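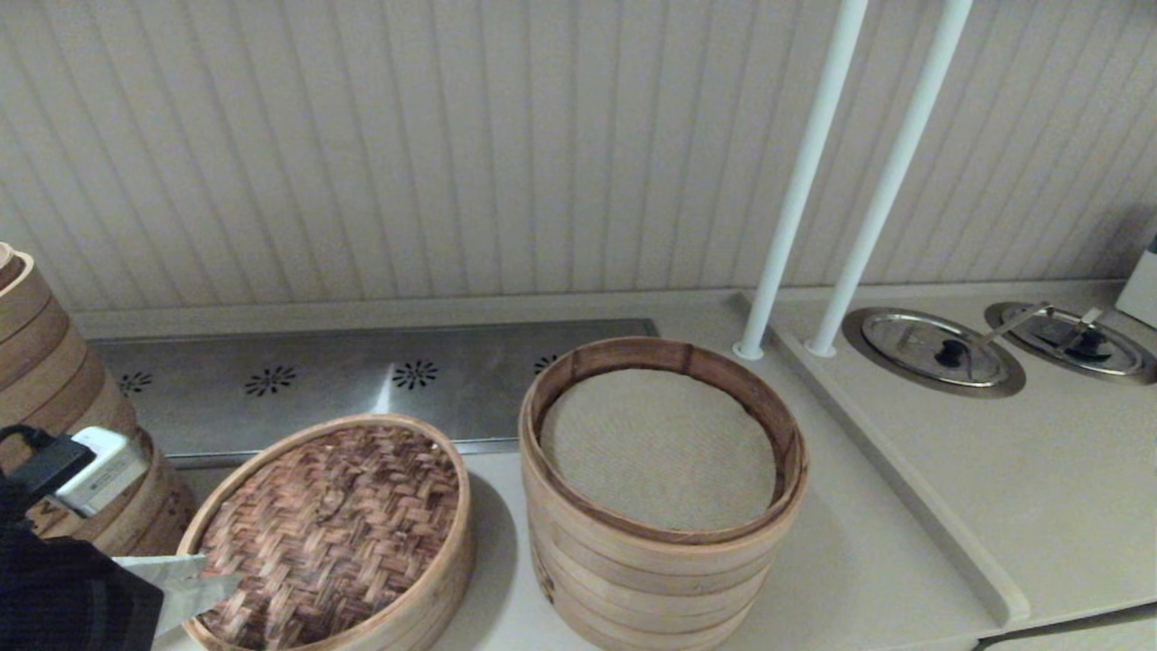

## 4. Visitor Movement Between Stages

### 4.1 Set changes and the closing of Kinyua Street

The Lesgate street festival places its music on two stages, one at either end of Kinyua Street, with food sellers along both sides of the road between them. The program is staggered. When a set ends on the north stage, the next set on the south stage is due to begin 20 minutes later, and the same gap applies in the other direction. Organizers described the gap as a courtesy to visitors who wish to hear every act. Its effect on the street was larger than its authors had expected.

Interviewers stationed at the side gates completed 790 short interviews over the festival weekend. Respondents were asked where they had come from, where they were going, and whether they had changed their plans on the way. The last question proved the most useful. Visitors who left a stage during a set usually reached the place they had named. Visitors who left at the end of a set often did not, and many of them gave the crowd in the middle of the street as the reason.

The difficulty was greatest on Sunday. In the early afternoon the sound check on the south stage ran long, and the opening act there began 40 minutes after the north stage had finished. People who had walked down early stood in the roadway and waited. Later arrivals joined them from behind, and stewards closed the Kinyua Street gates to new entries until the set was under way. The interviews taken at the gates in that period are short and often impatient. Several respondents said they had assumed that the act was canceled and had turned back toward the north stage, against the main flow.

No sign in the street gave the revised start time. The printed program was the only source most visitors had consulted, and it was correct only for as long as the stages kept to it. Stewards received changes by radio but had no instruction to pass them on. Some did so anyway, and visitors who had spoken to a steward were more likely to say that they would wait nearby in a side street.

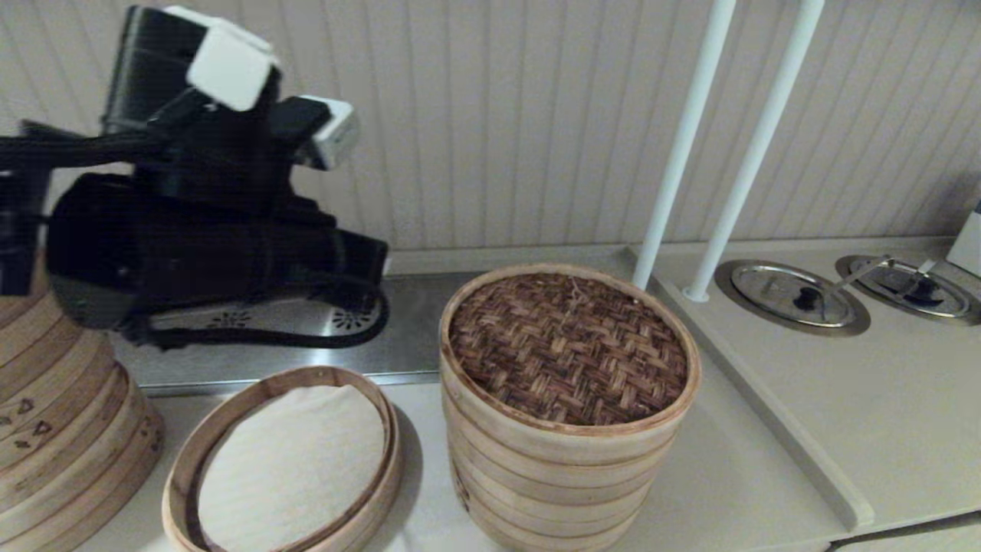

Ka-ming Wei, commenting on a draft of this section, objected that the delay should not be treated as the cause of the crowding. A street of that width, the comment ran, "will fill at every set change, late or not, so long as both stages draw on the same audience," and a delay only makes the problem easier to see. On this reading the remedy lies in the program itself. Acts with different followings would be placed in adjoining slots, and fewer people would have a motive to cross.

The objection has merit, and the interviews give it partial support. Respondents leaving the brass bands on the north stage were for the most part content to stay at that end of the street. Those leaving the evening headliners were not. The two groups faced the same gap between sets and the same stretch of road, and they behaved differently. We therefore treat the delay as a condition that made an existing weakness worse, and we return to the order of acts in Section 5.

### 4.2 Sellers as a holding area

A second pattern concerns the food sellers. Where lines formed along the curb, with customers standing parallel to the street, walkers passed with little trouble. Where lines ran outward from a counter into the roadway, they met the moving crowd at a right angle, and visitors who were not buying food stood still behind those who were. Sellers had been assigned their positions in the order in which their applications were received. The expected length of their lines was not considered.

Part of the crowd in the middle of the street was there by choice. Visitors with time to spare before the next set used it to eat, and a good number said they would have done so elsewhere had there been anywhere to sit. The yard behind the Gilo building, which had tables and was open throughout, was seldom mentioned. Its entrance faces away from Kinyua Street, and it was shown on the program map under the name of the building only – a name that meant little to visitors from outside Lesgate.

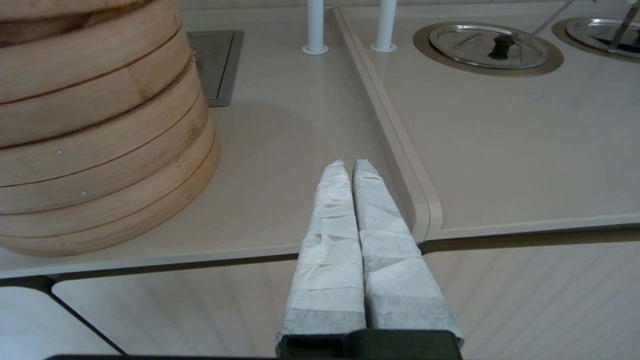
**Figure 1.** Bamboo steamer baskets in a stack. *Photograph: Musyoka Shemweta.*

Sellers themselves reported uneven trade. Business was heavy at each set change and light during the sets, and those nearest the middle of the street had difficulty serving at the pace the crowd demanded. Several prepared food ahead of the times given in the program. On Sunday this meant that they were ready well before the south stage was, and the first customers were served quickly, but the supply did not last through the delay. Lines then lengthened at the point when the street could least bear them.

The festival at Wivcombe, which also uses a single street, offers a limited comparison. Sellers there are kept to one side of the road and the opposite side is left clear for walking. We did not conduct interviews at Wivcombe and cannot say whether its visitors move more easily. Its organizers did report that sellers had at first resisted the arrangement, on the ground that people walking on the far side would not stop, and that the complaint was not repeated in later years.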